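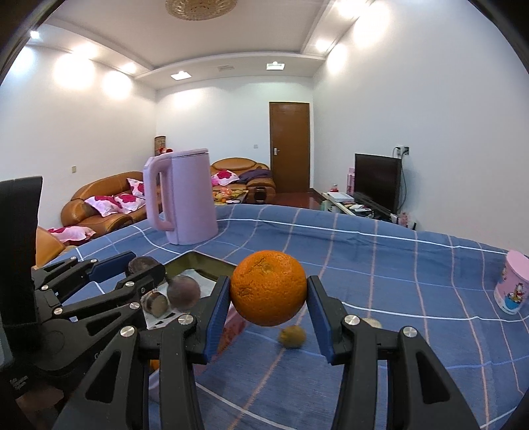 Keeping Citrus Going All Winter

We buy our oranges by the box from the Wednesday market in Sikville, and after enough winters of throwing out the fuzzy ones at the bottom I've finally settled into a way of doing things that works for our house. Maybe some of it will work for yours!

First of all, sort them the day they come home. I know, you're tired and the groceries are still all over the counter, but pull up a chair and do it anyway. Give each one a gentle squeeze and turn it over so you can see both ends. The heavy, firm ones are your keepers. Anything with a soft patch goes in a bowl to be juiced that evening, and anything moldy goes straight out the door (then wipe down whatever it was touching, please, with a little vinegar on a rag).

Don't wash the keepers until you're ready to eat them. My mother washed everything the minute it crossed the threshold, and I did the same for years, but a damp peel spoils so much faster. If they do get wet, dry them well with an old dish towel and let them sit out overnight.

On the counter, a week is plenty. In the crisper drawer you'll get three or four, sometimes longer if you leave the bag open so they can breathe. We used to keep ours in the back room at the Fleststead house, which was drafty and miserable for people and just perfect for fruit. Keep them away from the apples and bananas if you have the room.

Now, the peels! Scrub the orange well and zest it before you cut it, since chasing a squeezed-out half around a grater is no fun at all and hard on the knuckles. I freeze the zest flat in a small bag and break off a piece for muffins or a pot of rice. For cleaning, I pack leftover peels into a jar, cover them completely with white vinegar, and leave it in the cupboard for 2 weeks. Strain it, mix it half and half with water, and it's lovely on a greasy stovetop. Keep it off marble and other natural stone, though.

Candied peel is worth doing once a year too. I use 200 grams of sugar to a cup of water, and I boil the strips in plain water 2 times beforehand to take the bitterness out. They dry on a rack overnight, and then I hide the tin behind the flour.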